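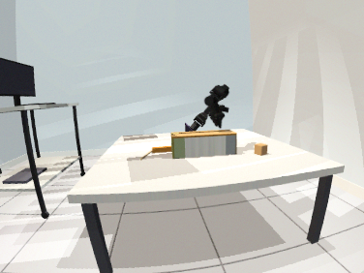

How often does the simulated Callstead cell need its arm base re-zeroed?

Once per scene release, and again after any edit to the table height or the base mount. Episodes recorded between those points share one base transform, stored in the release notes.

Contents

Callstead is the tabletop cell in the Jullham set. This card covers setup and upkeep of the cell only. Task definitions and reward terms are in the Oduto card.

Cell setup

Load the room first, then the white table, then the arm. The side table is static and has no contact model. Loose objects on the main table, including the box, the small cube and the thin-handled tool, are spawned last and left to settle for 2 seconds before the first command is sent.

Upkeep

Run the settle check after every physics update. It fails if any loose object moves more than 5 mm once the settle period ends. The usual cause is a collision mesh exported at the wrong scale — re-export from the Quezada source files and do not patch the mesh by hand.

Joint limits are read at load time. After changing them, restart the simulator; a scene reset keeps the old values.

Known issues

Release 53 shipped with the gripper friction set too low. Episodes from that release are flagged in the index and left out of the default split.

Seed 88 can spawn the tool in contact with the box. Fixed in the current release.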